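We use cookies to remember your language and region. By continuing to browse you accept this. Manage settings

Section 4: Setting Up the Talks

This section covers preparing the room, the delegations and the papers for the Brurnine River exercise. It assumes you have read Section 3 (Background to the Dispute) and have chosen the long version. If you are running the short version, skip 4.5 and use the combined role sheets.

4.1 The situation on the day the talks open

The exercise begins on a Wednesday morning in December. Kellix and Prallum share a border 1,410 kilometers long, most of it following the Brurnine River. Kellix holds the east bank and the only rail bridge. Prallum has closed its customs posts and accuses Kellix of letting armed groups cross at night. Kellix says the groups come from refugee camps that Prallum refuses to register. Xolalpa, the neighbor to the south, has offered to host talks and wants foreign troops out of the river valley before any agreement is signed.

The foreign troops belong to the Stabilization Mission, which is in the valley at the invitation of Kellix. The Mission has a seat at the talks but no vote. This is written into the host's invitation letter and can't be changed by the facilitator. The parties may change it by agreement once the first session has opened.

Note: Participants often ask which real dispute the exercise is based on. Tell them to work from the papers in the kit. Arguments brought in from real cases can't be checked against the maps and will slow the room down.

4.2 Assigning delegations

1. Count your participants. The long version needs 20 people. See Appendix B if you have fewer.

2. Divide them into the 6 delegations listed on the blue card: Kellix, Prallum, Xolalpa, the Stabilization Mission, the River Communities and the Donor Group.

3. Give Kellix and Prallum the largest teams. Each needs a foreign minister, a military adviser, a trade adviser and someone to keep notes.

4. Hand the Xolalpa role to people who are comfortable running a meeting. Xolalpa chairs the opening session and also has interests of its own, and the tension between the two is part of the exercise.

5. Give each delegation its public brief and its sealed instructions. The public brief may be shown to anyone. The sealed instructions stay inside the delegation.

6. Ask each delegation to choose a head and tell you the name before the opening session.

Caution: Don't put sealed instructions in the delegates' folders overnight. Hand them out in person. If one delegation reads another's red lines, the exercise has to be restarted with the alternate set, and there is only one alternate set in the kit.

4.3 Preparing the room

1. Arrange the main tables in a closed square. Avoid a long table with two sides. It suggests that there are two parties, and the River Communities in particular will end up at the far corner.

2. Seat delegations in alphabetical order, clockwise from the door. The Mission sits under S.

3. Put name cards where they can be read from across the square.

4. Set up a separate table for the valley map. It should be near the main square, and people need to be able to stand on at least three sides of it.

5. Find one small room or corner for private meetings. If there are two such rooms, close one. Delegations should have to ask for the space and be seen asking for it.

6. Place the wall clock where the chair can see it.

Note: If seating becomes a dispute before the talks have opened, let it run for a few minutes. Seating was a real issue in the background papers, and both Kellix and Prallum have a line about it in their instructions. Step in only if the opening session would start late.

4.4 Opening statements

Each delegation submits a written opening statement before the first session. The limit is 600 words. Statements over the limit are returned and the delegation speaks last.

A statement must contain:

- what the delegation believes the talks are for
- at least one thing it is asking of another named party
- at least one thing it is prepared to discuss

A statement must not contain a full settlement plan. Plans come in the second session. Teams with debating experience tend to write the plan first and call it a statement, so read each one before it is copied.

To run the opening session:

1. The chair welcomes the parties and reads the host's invitation letter in full.

2. The chair calls each delegation in seating order.

3. Statements are read without interruption. Points of order are noted and held to the end.

4. The chair reads out the held points of order and rules on them.

5. The chair proposes an agenda. It passes if Kellix and Prallum both accept it and no more than one other voting delegation objects.

If the agenda fails, call a recess and have the chair try again. If it fails a second time, use the fallback agenda on the back of the invitation letter. It takes the items in this order: security in the valley, the camps, the bridge, customs revenue, the Mission's departure. Prallum will object to this order. The objection goes in the minutes and the session continues.

4.5 Setting up the valley map

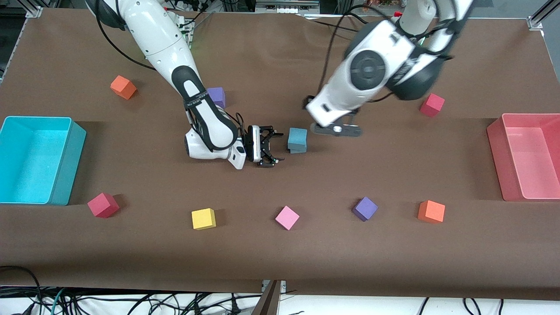 Movements of troops, refugees and goods are tracked on the valley map, and every delegation has the right to inspect it at any time during a session. The map sheet is printed on a pale background with thin river lines, so the pieces have to be easy to tell from what is under them. If you are making up your own table instead of using the printed sheet, cover it with plain brown paper and draw the river in thick marker. Foam cubes work well as pieces, and the teal-blue one in the photo shows up clearly against a brown surface like that. Plastic bins are useful for whatever isn't in play. Label one for pieces that have left the valley and one for pieces that haven't entered it yet, and keep both on the map table where everyone can see into them.

1. Lay out the sheet, or your own cover, with north toward the main square.

2. Mark the bridge, the customs posts and the camps. The positions are on the facilitator's overlay.

3. Place the Mission's units first, then those of Kellix, then those of Prallum. Don't place the armed groups. Their positions are known only to the facilitator until a delegation pays for a reconnaissance report.

4. Check the layout against the overlay, then put the overlay away.

5. Invite the military advisers to the table together. Each confirms that the starting positions match the public brief and signs the map log.

Caution: Only the facilitator moves pieces. Delegations hand in a movement slip and the facilitator carries it out between speakers. If a delegate moves a piece by hand, return it to its last logged position and note the incident in the log. Another delegation may raise it as a violation.

Note: The River Communities have no pieces. They may still hand in a slip once per session to report something their people have seen. The facilitator decides whether the report is accurate, using the table in Appendix C.

4.6 Breaks, leaks and the press sheet

1. Allow around 6 minutes between sessions for informal contact. Longer breaks tend to produce side agreements that the note keepers can't follow.

2. At each break, post the press sheet on the wall. It reports public statements and any leaks.

3. A delegation may leak one item per break by writing it on a yellow slip. Print it without a source.

4. Leaks may be false. Don't correct them. A delegation that has been misquoted can ask the chair for time to reply.

The Donor Group may announce funding on the press sheet before it has told the parties. This is allowed and is mentioned in its sealed instructions. If Kellix or Prallum complains to you, refer them to the chair.

4.7 Checks before you open

- Invitation letter at the chair's place
- Name cards set out, with S for the Mission
- Sealed instructions handed over and signed for
- Opening statements read, copied and within the limit
- Map layout signed by the military advisers
- Movement slips and yellow slips within reach of every delegation
- Overlay out of sight

When all of these are in place, tell the chair and take your seat at the map table. From this point on the chair runs the room. Go on to Section 5 for the second session and the rules on tabling a draft settlement.

Contact | Order replacement cards | Terms of use | Copyright Brurnine River Exercise. All rights reserved. | Back to top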